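Zalar Hand-Held Gripper: Build Notes and Household Recording Set

README, release 3
Maintained by the Davarstead shared workshop, automation bench

1. Summary

This package contains the build files for the Zalar hand-held gripper, together with a set of short recordings made with it in private homes. The gripper is a two-jaw tool held and closed by a person. It carries a camera that looks out over the jaws. It has no motors. The recordings are intended for people who wish to train or test a small robot arm on household handling of cloth, and who are fitting the same jaws to that arm.

The package was prepared by members of the Davarstead workshop. Noeline Ngata is responsible for the mechanical drawings, Deok-su Oh for the recording software and file checks, and Consuelo Prieto for the household sessions and the consent forms. Inquiries about the files should be sent to the automation bench and not to individual members.

2. Contents of the package

build/ Drawings and print files for the jaws, linkages, handle and camera mount.
pads/ Mold files for the grip pads, in two hardness settings.
recordings/ One folder per recording, numbered from 001 to 100.
labels/ One text file per recording, with task, start point, grasp point and end point.
checks/ The scripts used to accept or refuse a recording.
forms/ The blank consent form and the session sheet.
CHANGES.txt The list of changes from release 2.

The numbering of recordings is final. If a recording is withdrawn, its folder will be left in place with a note inside it, and the number will not be used again.

3. The tool

3.1 Jaws

Each jaw is a four-bar linkage. The inner face holds a ribbed pad, and the pad stays close to parallel with the opposite pad through the useful part of the stroke. The opening between the pads at full stroke is 105 millimeters. The broad outer arms have long triangular openings to reduce weight and to let a builder see whether the inner link is rubbing.

Print the arms flat on the bed. Parts printed upright split along the layers at the pin holes in bench tests, and that orientation is no longer supported. Black filament is used for all members' tools so that the arms look the same from one recording to the next. A builder who uses another color should state this in the session sheet.

3.2 Pads

The pads are cast in blue silicone and glued to the inner face. The ribs run across the direction of pull. Wash the printed mold twice before casting. Residue from the print will stop the silicone from curing at the surface, and a tacky pad drags thin fabric along with it.

Pads should be replaced when a rib has torn through. The harder setting lasts longer. The softer setting is used for all recordings in this release.

3.3 Pins

The joints turn on metal pins with round heads. Ream the holes by hand after printing. A power drill leaves the hole oval in most cases. The pins should turn freely with no side play that can be felt at the pad. Apply one drop of light oil to each joint and wipe off the excess before the tool is used near bedding or clothing.

3.4 Handle and trigger

The handle was redrawn for this release. The trigger in release 2 required too much force at the end of its travel, and members with small hands reported soreness after a full session. The return spring is now 60 millimeters long at rest, and the trigger pivot has been moved forward. Handles from release 2 will accept the new spring, but the stop screw must be shortened.

3.5 Camera mount

The camera sits behind the jaws and looks forward over them. A wide lens is used, and the corners of the view are dark as a result. The checks allow for this. The mount has a locating tab and should be pushed fully home before the screws are tightened. If the tab is not seated, the jaws will sit low in the view and the recording will be refused.

4. Recording procedure

4.1 Before the session

The person whose home is used signs the form and chooses the rooms. Items that show a name, an address or a face are put away by the household, not by the operator. The operator then checks the trigger, wipes the camera lens and records one opening and closing of the empty jaws.

4.2 During the session

The operator moves at a steady pace and keeps the pads in view at all times. Each recording covers one task only. The tasks in this release are:

lift a folded cloth and set it down in the same place
carry a folded cloth from a bed to a chair
turn a folded cloth over
draw a cloth flat by one corner

Beds are left as the household keeps them. Patterned sheets, pillows and blankets are accepted and should not be replaced with plain ones. Lamps and curtains are also left as found.

The approach is made with the jaws open. The operator pauses before contact long enough to speak the word "mark," which the labeling script uses to find the start of the grasp. Audio is removed from the files once the label has been written.

4.3 After the session

Copy the files before the tool is switched off. The clock in the present camera board resets when power is lost, and two sessions in October had to be put back in order by hand. The session sheet has a column for the time of day, which should be filled in for every recording without exception.

5. Labels

A label file has five lines: task, surface, start point, grasp point, end point. Surfaces are given in plain words, such as "bed" or "chair." Points are given as times from the start of the recording.

The grasp point is the first moment at which both pads touch the item. It is not the moment at which the item leaves the surface. The two were confused in release 1, and any labels still in use from that release should be thrown away.

Where one pad overlaps the cloth in the view and the other does not, the labeler must step forward until contact can be judged on both sides. Overlap in the view alone does not count as contact. Black cloth is the hardest case, as the outer arms are also black and the edge of the pad is the only dependable guide.

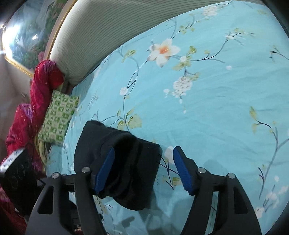
Abilio Casado would have the contact rule go further. In a comment filed against the draft of this section, he wrote that a labeler working from one camera cannot be sure of contact on soft items at all, and that each grasp point should carry a second value for the earliest time it could have happened. He added that his own arm at Echevarría closes too soon when trained on single values, and that he has gone back to relabeling by hand on Friday evenings.

The maintainers accept the first part of this comment. A second value will be added as an optional sixth line in the next release. It will not be required, and the scripts will continue to read five-line files. The report on early closing has been entered as an open matter. Deok-su Oh was not able to reproduce it on the workshop's arm, which uses the softer pads and a slower closing speed, and the maintainers would welcome recordings from any builder who sees the same behavior.

6. Fitting the jaws to an arm

The jaws attach to the Caredar wrist plate with four screws. The trigger rod is replaced by a servo horn and a short link, both of which are included in build/. The servo should be limited in software to 1000 steps of travel between fully open and fully closed. Set the closed limit with the pads just touching. A limit set beyond that point will bend the inner links and will in time work the pins loose.

The camera mount is the same for the hand-held tool and the arm, and it must be at the same height on both. An adapter for other wrist plates has been requested. No member has one to measure at present.

7. Known limits

All items in this release are folded or flat cloth. The set should not be used to judge performance on shoes, bags or anything rigid.

The operators are all right-handed, and most approaches come from the near side of the bed. Aurelio Cifuentes has offered to record left-handed sessions, which will be kept in a separate folder so that the two can be compared.

Force is not measured. The trigger position is written to the file, but it does not show how hard the pads were pressing.

Recordings 041 to 044 were made with a pad that had begun to lift at its lower corner. They remain in the set and are flagged in their labels.

8. Use and withdrawal

The build files may be copied and changed for any purpose. The recordings may be used for study, for teaching and for work on home or workshop machines. They may not be used to identify a household or to draw conclusions about the people who live there.

A household may withdraw its recordings at any time by writing to Consuelo Prieto at the workshop. Users of the package will find withdrawn numbers in CHANGES.txt and are asked to delete their own copies when a new release is posted.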